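Open House at Vasilakis, Skerovbridge
Posted August 15, 2019

I went out to the Vasilakis open house in Skerovbridge expecting to be sold something, and I was right about that. The flyer promised "storage for the way you live now." I live now in two rooms with one good closet, so I figured I was the target.

Admission was free. Parking was 6 dollars, payable at a machine that wouldn't take my card. The first half hour went to a slide show on the company's history, which I'll skip, and then we were let loose on the room setups.

Most of the talk was about a line called Holano. It's gray, it's plain, and they want you to believe one piece can be your desk, your snack table and your junk drawer. The staff kept using the word "landing spot," meaning the place where you drop what you're carrying when you come in. At my house that's called the floor.
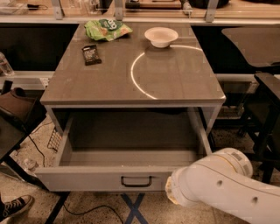 I'll give them the drawer. It's wide, and it comes out far enough that you could find things at the back without kneeling down with a flashlight. My own desk has a drawer that stops halfway, and I've lost a stapler in there for good.

The top I'm less sure of. A dark, shiny surface looks great in a catalog and then it throws every light in the ceiling back at you. I tried standing in a few places and the glare came along with me. If I had to read a bill at that thing in the evening I'd be moving the lamp all night. I asked what the finish was and got "very durable," which isn't a finish.

Then there's the snack question. A bowl and something to eat on a desk looks friendly enough, but leave it a week and you have mail in the bowl and no room to write. One wide drawer with nothing dividing it doesn't help either. Mine would be a heap of batteries and takeout menus by June. I asked about dividers. They're extra, made by Finport, and not in stock.

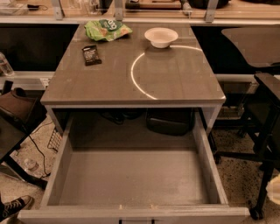
Wear was the other thing I wanted to ask about. The answer was that the drawers had been tested to 3000 openings. That sounds like a lot until you do the math on a family that's in and out of one all day. Around 2 years, by my count, and then you're on your own. Nobody could tell me how the test was run or what happened to the drawer afterward.

The price with delivery was 812 dollars. I had them say it twice.

There was decent coffee by the exit, and the restrooms were clean. I took the brochure home and it's on the floor by the door with everything else.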